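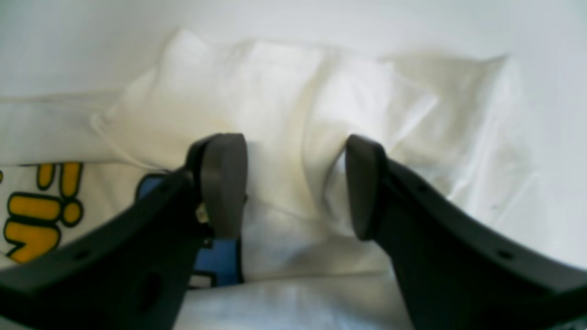 구겨진 흰 천과 컬러 프린트가 들어간 흰 티셔츠. 개기 전에 먼저 펴 둔다.

검색어를 입력하세요 검색

흰 빨래 구김 펴고 개는 법: 무지 천과 프린트 티셔츠

2025-04-23 | 글 Comero 살림노트

흰 빨래는 한꺼번에 세탁하는 집이 많다. 세탁까지는 같이 해도 되지만 개는 단계에서는 나누는 편이 낫다. 무늬 없는 면 천은 세게 당기고 다려도 별 탈이 없는데, 앞면에 프린트가 있는 티셔츠는 같은 방식으로 다루면 그림이 갈라지거나 서로 들러붙는다. 이 글에서는 뭉쳐진 흰 빨래를 펴는 순서, 프린트 티셔츠를 접는 순서, 서랍에 넣는 방법을 차례로 적는다. 다림질은 꼭 필요한 경우만 다룬다.

준비물

- 평평하고 깨끗한 작업면. 식탁이나 침대 위도 괜찮다. 침대는 푹신해서 손으로 누르는 효과가 약하다.
- 분무기와 물
- 마른 흰 수건 한 장
- 다리미와 얇은 면 보(다림질할 때만)
- 접는 폭을 맞출 판. 두꺼운 종이나 잡지도 된다.

작업면은 시작 전에 마른걸레로 한 번 닦는다. 흰 천은 먼지와 음식 자국이 바로 묻는다. 색이 진한 식탁보나 새로 산 데님 위에서는 작업하지 않는다. 분무한 물 때문에 색이 옮을 수 있다.

1단계. 나누기

빨래 더미에서 무지와 프린트를 먼저 가른다. 무지 중에서도 얇은 것과 두꺼운 것을 나눈다. 얇은 천은 손으로 쓸기만 해도 펴지고, 두꺼운 천은 물을 조금 뿌려야 펴진다. 뒤집힌 옷은 이때 바로잡지 말고 그대로 둔다. 프린트 티셔츠는 뒤집힌 상태에서 펴는 것이 더 편하다.

나누면서 목둘레, 겨드랑이, 소매 끝을 확인한다. 누런 자국이 남아 있으면 개지 말고 다시 세탁할 쪽으로 빼놓는다. 다리미 열이 닿으면 자국이 더 진해지고 빼기도 어려워진다. 아직 눅눅한 옷도 따로 둔다. 솔기와 목둘레가 가장 늦게 마르니까 그 부분을 만져 보면 된다.

2단계. 뭉친 천 풀기

건조기나 바구니에서 한 덩어리로 나온 천은 가운데를 잡아 올리지 않는다. 가운데를 집으면 주름이 그 점으로 모이고, 무게 때문에 더 깊어진다. 덩어리를 그대로 두고 가장자리를 찾는다. 옷이라면 밑단이나 어깨선, 수건이나 베갯잇이라면 모서리다.

가장자리를 찾았으면 양손으로 한쪽씩 잡고 어깨너비만큼 벌린다. 그다음 위에서 아래로 짧게 턴다. 크게 한 번 터는 것보다 짧게 여러 번 터는 쪽이 잘 펴진다. 실밥이나 단추가 걸려 있으면 털지 말고 손으로 푼다.

천끼리 얽혀 있을 때는 위에 있는 것부터 뺀다. 아래쪽을 잡아당기면 얇은 옷의 목둘레가 늘어난다.

3단계. 무지 흰 천 펴기

작업면에 펼치고 한쪽 끝을 손바닥으로 누른다. 다른 손으로 누른 곳에서 바깥쪽으로 쓸어낸다. 방향은 늘 가운데에서 가장자리로 잡는다. 가장자리에서 안쪽으로 쓸면 천이 다시 몰린다.

손으로 쓸어도 남는 굵은 주름에는 분무기로 물을 뿌린다. 천에서 분무기까지 30cm를 띄우면 물방울이 고르게 퍼진다. 가까이에서 뿌리면 한곳만 젖어서 마른 뒤 테두리가 남기도 한다. 뿌린 다음 바로 쓸지 말고 물이 스며들기를 기다렸다가 손바닥으로 민다.

그래도 주름이 남으면 마른 수건을 위에 덮고 눌러 둔다. 12분이면 얇은 면은 대체로 가라앉는다. 두꺼운 면은 뒤집어서 한 번 더 한다. 수건은 반드시 흰색이나 물이 빠지지 않는 것으로 쓴다.

편 천은 바로 접지 않고 잠깐 그대로 둔다. 물기가 남은 채로 접으면 접은 선이 그대로 굳고 서랍 안에서 냄새가 난다.

4단계. 프린트 티셔츠 펴기

프린트 부분은 잡아 늘이지 않는다. 천은 늘어나도 그림 층은 천만큼 늘어나지 않아서 가는 금이 생긴다. 당겨야 할 때는 옆 솔기와 밑단을 잡는다. 어깨선을 맞추고, 양쪽 옆 솔기를 살짝 당기고, 마지막에 밑단을 아래로 내리면 그림 부분은 손대지 않아도 펴진다.

물은 뒷면이나 안쪽에 뿌린다. 프린트 위에 뿌린 물은 스며들지 않고 겉에 남는다. 묻었으면 문지르지 말고 마른 수건으로 눌러 닦는다.

다림질이 필요하면 다음 순서로 한다.

1) 티셔츠를 뒤집는다.
2) 앞판과 뒤판 사이에 얇은 면 보를 한 장 끼운다. 프린트가 반대쪽 판에 붙는 것을 막는다.
3) 옷 안쪽 라벨의 온도 표시를 확인하고 그보다 높이지 않는다.
4) 프린트 자리를 피해서 어깨, 소매, 밑단부터 다린다.
5) 프린트 뒤쪽은 맨 나중에, 보를 덮고 짧게 눌렀다 뗀다. 밀지 않는다.
6) 완전히 식은 뒤에 다시 뒤집는다.

라벨이 지워졌거나 잘려 나간 옷은 낮은 온도로 밑단 안쪽에 먼저 대 본다. 다림질 금지 표시가 있는 옷은 다리지 않고 3단계의 수건 누르기로 끝낸다. 이때도 프린트끼리 마주 닿지 않게 한다.

5단계. 접기

프린트 티셔츠는 그림 한가운데에 접는 선이 오지 않게 접는다. 가장 무난한 방법은 아래와 같다.

앞면이 바닥에 닿도록 엎어 놓는다. 등 가운데에 폭을 맞출 판을 놓고 윗선을 목둘레에 맞춘다. 한쪽 옆을 판 위로 접고 소매를 바깥쪽으로 되접는다. 반대쪽도 같은 폭으로 접는다. 판을 빼고 밑단을 목 쪽으로 반 접는다. 서랍이 낮으면 여기서 한 번 더 접는다. 뒤집으면 그림이 위로 온다.

그림이 옷 전체에 크게 들어간 티셔츠는 어떻게 접어도 선이 걸린다. 이런 옷은 느슨하게 마는 편이 낫다. 양옆을 접는 데까지는 같고, 그다음 밑단부터 목 쪽으로 둥글게 만다. 단단히 조이지 않는다. 그림이 바깥으로 오게 말면 안쪽으로 말 때보다 눌린 자국이 덜하다.

무지 티셔츠와 수건은 판의 폭만 같으면 어떤 식으로 접어도 상관없다. 폭이 들쭉날쭉하면 쌓았을 때 한쪽으로 기운다.

6단계. 서랍에 넣기

접는 폭은 서랍에서 거꾸로 계산한다. Wandonico 서랍을 기준으로 설명하면 안쪽 폭이 359mm라서, 두 줄로 넣으려면 옷 한 벌의 폭이 그 절반보다 조금 좁아야 한다. 꽉 맞게 접으면 꺼낼 때 옆 옷이 딸려 나온다. 칸막이를 쓴다면 칸막이 두께도 빼야 한다. 우리는 Lis 천 칸막이를 쓰는데, 얇은 대신 옷이 적을 때는 옆으로 쓰러진다. 빈자리에 수건을 말아 넣으면 선다.

세워서 넣을 때는 접힌 쪽이 위로 오게 한다. 눕혀서 쌓을 때는 한 더미에 6벌까지만 올린다. 더 쌓으면 아래쪽 티셔츠에 접은 선이 깊게 남고, 꺼낼 때 더미 전체가 흐트러진다. 프린트 티셔츠는 더미의 위쪽에 놓고, 그림과 그림이 닿는 자리에는 얇은 종이를 한 장씩 끼운다. 글자가 인쇄된 신문지는 잉크가 묻으므로 쓰지 않는다.

오래 입지 않을 흰옷은 비닐에 밀봉하지 않는다. 통기가 되는 부직포 상자나 면 주머니가 적당하다. Atus 보관 상자처럼 뚜껑이 꼭 맞는 것을 쓸 때는 옷이 다 말랐는지 한 번 더 만져 보고 닫는다.

자주 생기는 문제

접은 자리만 누렇게 변했다
세제나 땀이 덜 헹궈진 채로 보관된 경우가 많다. 다시 빨 때 헹굼을 한 번 늘리고, 마른 다음에는 접는 선을 지난번과 다른 위치에 잡는다.

프린트끼리 붙었다
억지로 떼지 않는다. 시원한 곳에 펼쳐 두었다가 가장자리부터 천천히 벌린다. 따뜻할 때 떼면 그림이 반대쪽으로 묻어난다.

목둘레가 물결처럼 운다
목둘레에 물을 조금 뿌리고 원래 모양대로 손으로 모은 다음 수건을 덮어 누른다. 당겨서 펴면 더 늘어난다. 다음 빨래부터는 옷걸이 대신 평평하게 널어 말린다.

펴고 나서도 잔주름이 보인다
입을 옷이면 욕실에 걸어 두는 방법도 있다. 샤워를 마친 뒤 김이 남아 있을 때 걸고, 주름이 풀리면 바로 꺼내 바람이 통하는 곳에서 말린다. 프린트 티셔츠는 벽이나 다른 옷에 그림이 닿지 않게 건다.

건조기에서 꺼낼 때부터 심하게 구겨져 있다
한 번에 넣는 양을 줄인다. 넣기 전에 한 장씩 털어서 넣고, 끝나는 대로 꺼낸다. 바로 갤 시간이 없으면 바구니에 쌓아 두지 말고 의자 등받이에라도 걸쳐 둔다.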